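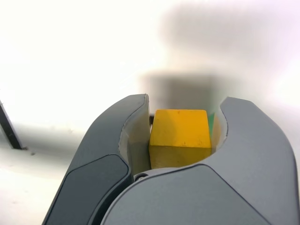 Marks on painted wooden blocks - how do I clean them?

Posted by Yara Qudah

We have a set of plain wooden cubes, about 80 of them, in yellow, green and a few other colors. The yellow ones show everything. There are small dark specks and scuffs on the faces, and a damp cloth takes off some of them but not all. I don't want to strip the color or raise the grain. Is there a cleaner that works, or should I sand and repaint?

Georges Daher

Try a white melamine sponge first, barely damp, with very light pressure. It is a mild abrasive, so test it on one face and stop if you see color on the sponge. Wipe with a clean cloth and let the block air dry on a towel. Do not soak them. Water gets in at the corners where the paint is thin and the wood swells.

If a speck stays after that, it is probably a dent or a chip with dirt in it and no cleaner will get it out. You can sand that face by hand with 220 grit and touch it up with a water-based paint sold as safe for toys. Matching yellow is hard - I ended up redoing the whole cube each time.

nassar_203

pencil eraser works on scuffs. didn't do anything for crayon

Yara Qudah

Thanks. The eraser took care of most of the scuffs. I'll try the sponge on the rest and leave the dents alone.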